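J'ai fini « La physique du citoyen » en onze soirs, et je l'ai refermé avec l'envie de le prêter à tout mon immeuble ! C'est un petit pavé de vulgarisation, traduit de l'anglais, publié chez Skekmont dans la collection Givico (celle aux couvertures jaunes, vous l'avez forcément vue en gare). 289 pages, des chapitres courts, presque pas d'équations. Je l'ai lu surtout le soir, à côté de l'ordinateur, avec un carnet pour refaire les calculs. 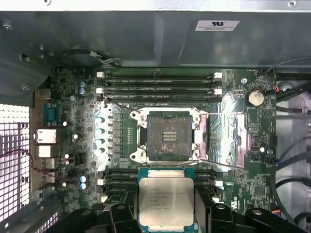
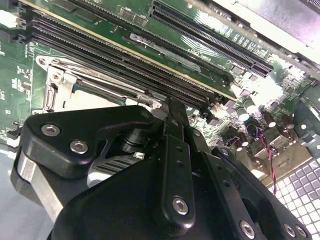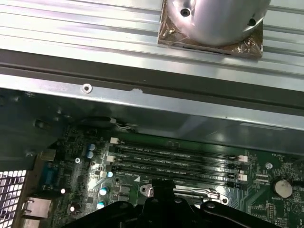
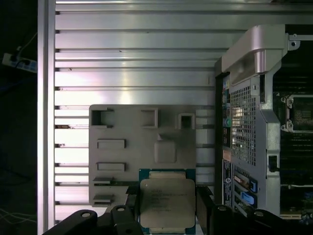 De quoi ça parle

L'idée de départ est simple : on vote, on achète une chaudière, on râle contre sa facture, et tout ça demande un peu de physique. Le livre est découpé en 3 parties — l'énergie, le climat, les risques — et chaque chapitre part d'une question de comptoir. Est-ce qu'un radiateur électrique chauffe mieux qu'un autre ? Combien de sucre faudrait-il manger pour faire le travail d'un plein d'essence ? Pourquoi un panneau solaire en janvier donne-t-il si peu, même quand le ciel est bien bleu ?

J'ai adoré le chapitre sur les unités. Je confondais les kilowatts et les kilowattheures depuis le lycée (oui, j'ai honte), et la comparaison avec le robinet et la baignoire m'a débloquée en deux pages. On apprend aussi à estimer à la louche : une lampe de 100 watts allumée dix heures, c'est 1000 wattheures, donc un kilowattheure, et à partir de là on peut refaire sa facture sur un coin de nappe. Je l'ai fait, mon congélateur en a pris pour son grade.

Ce qui m'a moins plu

La troisième partie est plus bavarde. Le passage sur la radioactivité naturelle est très bon, avec le granit, les bananes et les voyages en avion remis dans le bon ordre, mais ensuite on tourne en rond pendant plus de vingt pages sur la perception du danger. J'ai sauté des paragraphes, je l'avoue. Et puis les exemples restent très américains : les gallons, les Fahrenheit, les distances en miles converties une fois sur deux. La traductrice a ajouté des notes, tant mieux, sauf qu'elles sont toutes regroupées à la fin et qu'on passe son temps à faire des allers-retours.

Côté objet, le papier est agréable et la reliure a tenu dans mon sac. Les graphiques, eux, sont imprimés en gris sur gris, et celui des rendements des moteurs est franchement illisible. Un index aurait été bienvenu aussi.

Pour qui ?

Pour celles et ceux qui ont décroché des sciences en seconde et qui le regrettent un peu. Si vous avez lu le Lindemann sur la chaleur, paru dans la même collection, vous retrouverez le même ton, en plus léger, et vous pouvez passer vite sur la première partie. Un ado curieux s'en sortira très bien, à condition d'accepter de relire certains passages deux fois.

Je le garde à portée de main pour les repas de famille, surtout pour le chapitre sur les éoliennes. Mon exemplaire vient de la librairie Flonby, qui en avait encore une pile près de la caisse.

À lire aussi
Lindemann, « Petite histoire de la chaleur » : mon avis
Cinq livres de sciences pour les longs trajets
La collection Givico : par où commencer ?
Relire ses cours d'optique à quarante ans
Mes lectures de janvier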